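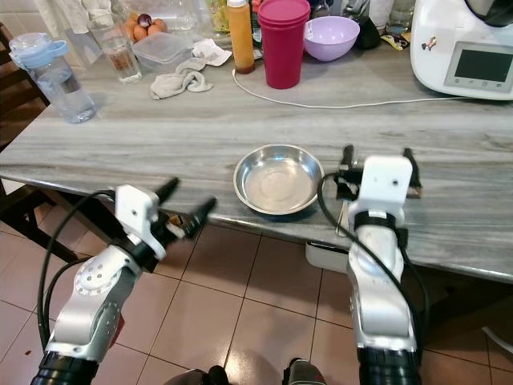
The marble-patterned table and the steel bowl.

5/29/19

I finished the leadership course of Fitzsimmons last week and I want to write down some thoughts before I forget them. It was 2 days in Borkum, with 40 people from different companies. My employer paid for it, otherwise I would not go.

The trainer, Ruairí Ó Ceallaigh, speaks very fast, but he was patient with my questions. The most useful part for me was how to give criticism to a colleague who is older than you. We practiced this in pairs and I was quite bad at it.

I liked less the workbook. It has 293 pages and I think many of them repeat. In August there is a second part, and I did not decide yet if I will ask for it.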